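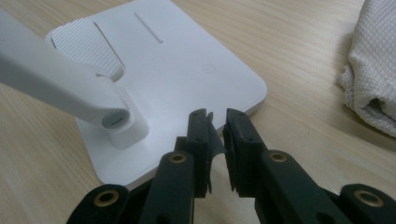

Der Handgreifer vor dem Fuß der Schreibtischlampe. Die Backen sind mit schwarzem Schaumstoff belegt.

Neues aus dem Teilprojekt Porkthorpe: Die Aufnahmen zur Aufgabe »Lampe abwischen« laufen seit Mai am Standort Prultitz. Vorgemacht wird von Hand. Die vorführende Person führt zwei Greifer, hält mit dem einen das Tuch und wischt damit über Fuß, Arm und Leuchte. Aus den Bewegungen lernt später die Steuerung in Olport.

Bis Ende Juni lagen 239 brauchbare Durchgänge vor, weitere 140 wurden aussortiert. Häufigster Grund war ein Tuch, das beim Umgreifen aus den Backen rutschte.

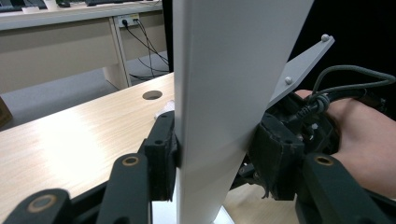

Zugreifen von beiden Seiten: Die Backen liegen an der hellen Fläche an, die Hand führt von rechts.

Schwierig bleibt der Übergang vom Arm zur Leuchte. Wer zu fest zudrückt, verschiebt die ganze Lampe, und der Durchgang muss neu begonnen werden. Wir bitten deshalb alle, langsam anzusetzen und den zweiten Greifer vorn am Lampenfuß zu lassen, bis das Tuch sicher sitzt.
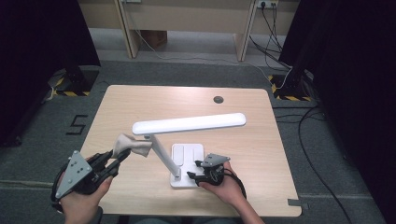 Ab Juli kommt eine zweite Lampe dazu, Modell Turcotte, mit rundem Fuß. Die Anleitung wird dafür um eine Seite ergänzt. Termine für die Einweisung vergibt das Labor unter Durchwahl 3505, vormittags ab 9 Uhr.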